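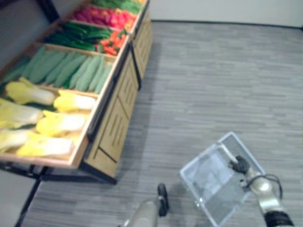 Produce stand, bins tilted to the front

Forum > Proxies > Demlow lake core, the last 2000 years

varve_counter, 12 Oct 2022
Has anyone checked the age model on the Demlow core? McKinnon dates the warm interval to 1000 AD, but the upper section rests on 2 radiocarbon dates.

Rewi
Tegan McKinnon covers that in the supplement. There is a tephra tie point as well.

varve_counter
The tephra is below the interval. It does not constrain the top.
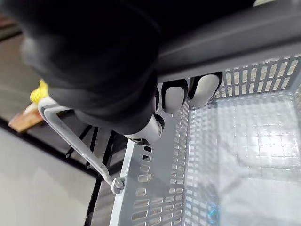

My other problem is the calibration. It uses September water temperature only, and the core is then compared with annual means from Trurbridge.

multeo_b
Disagree. Costigan's pollen series shows the same peak with an offset of around 11 years - well inside the dating error.

varve_counter
Inside the error because the error is so wide. Two wiggly lines will match if you can slide one.

Rewi
Then rerun it without the slide. The raw depths are in the archive.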